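Stop Buying Grippers by Grip Force

Most comparisons of robot grippers start with force. The data sheet gives a number, the buyer picks the bigger one, and the arm goes on the bench. I think this is the wrong place to start for small assembly and sorting work.

We spent June trying two handheld grippers, one from Ostance and one from Grirard, before choosing fingers for the arm. Dong-hyun Hyun ran 199 attempts with ordinary things: lids, latches, thin plastic boxes. Force decided very few of them. Of the 22 failures, 9 came from fingers too thick to get behind a clip, and most of the others came from a camera view that the fingers partly blocked.
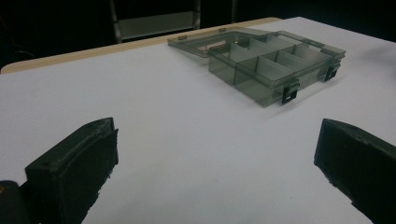 A thick block finger with a flat pad is fine for lifting a carton. It is a poor tool for a small latch, and extra force only pushes the part across the table. Ye-rin Lim would disagree with me on this. She likes wide pads – they forgive a bad approach angle – and for heavier parts she has a point.

Still, I would ask a supplier for finger thickness at the tip, opening width and a sample camera view before asking about newtons. Grirard sent us all of that in six days. Ostance sent a force chart.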